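Bamboo mats FAQ – Grelalura bedding

Can I wash it?
No machine. Damp cloth, then dry it flat.

Does it go over the sheet?
Up to you. Most people put it right on top and fold the blanket to one side. 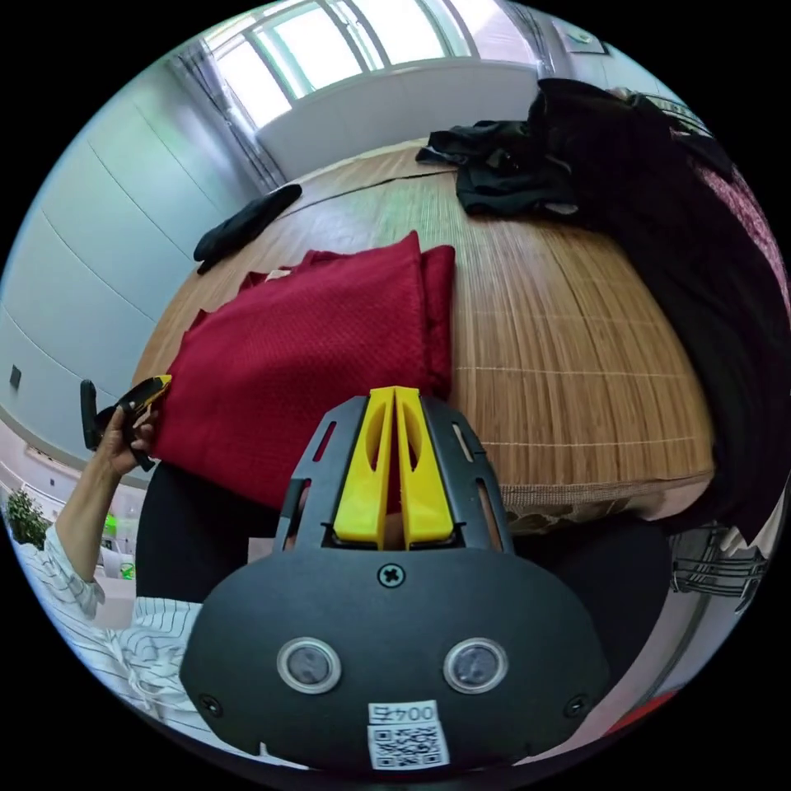 Calton, Thu 22 May

Mine curves at the front edge, normal?
Yes, the slats are fine and they bend. Turn it over for 2 nights if it bugs you.

Will it snag woven stuff?
Check the stiching first – loose ends catch.

Returns?
40 days, unused. Ask for Bukola Bako.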